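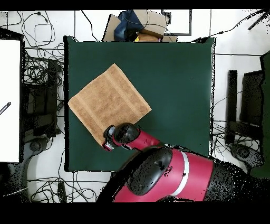

4.2 Comparison of finger sets on cloth

We compared two finger sets on the same arm and with the same controller, so that any difference in the results would come from the fingers alone. Set A is a rigid pair with flat inner faces. Set B has the same outer shape, but each tip is covered with a soft pad 3 mm thick. Both sets were printed at the Kirkdale lab and bolt to the same mount. Changing from one to the other does not require a new hand-eye calibration.

The task was a single-corner lift. The arm moves above a point chosen on the edge of the cloth, lowers the open fingers until the controller reports contact, closes, and lifts straight up. A trial counts as a success if the cloth is still held at the top of the lift. Trials in which the fingers picked up a fold away from the edge were logged as failures, even when the cloth left the table. Figure 4 shows the arm at the edge of a tan terry towel on the green work surface.

We ran 500 trials in January. Of these, 210 used terry cloth and the rest were divided between a thin cotton sheet and a coated fabric supplied by Rastasham. Before each trial the cloth was spread flat and turned to a new angle. The grasp point was selected by the Mullulix planner from a single overhead depth image, with the same settings for both finger sets.

Set B did better on the cotton sheet and the coated fabric. On terry cloth the two sets were close, and the order changed with the contact threshold. At the low threshold, Set A often closed on the loops of the pile and let go during the lift. Raising the threshold removed most of these slips but caused 51 early stops across both sets, which we counted as failures. We did not tune the threshold separately for each fabric.

The depth image was less reliable close to the arm, where points were missing or scattered. The planner discards any grasp point in such a region, as in the earlier Chong setup. This rule favors the side of the cloth away from the arm base, and we applied it to both finger sets. The effect of approach angle is treated in Section 4.3.

Figure 4. Arm and gripper at the lower-right edge of the towel, fingers pointing down.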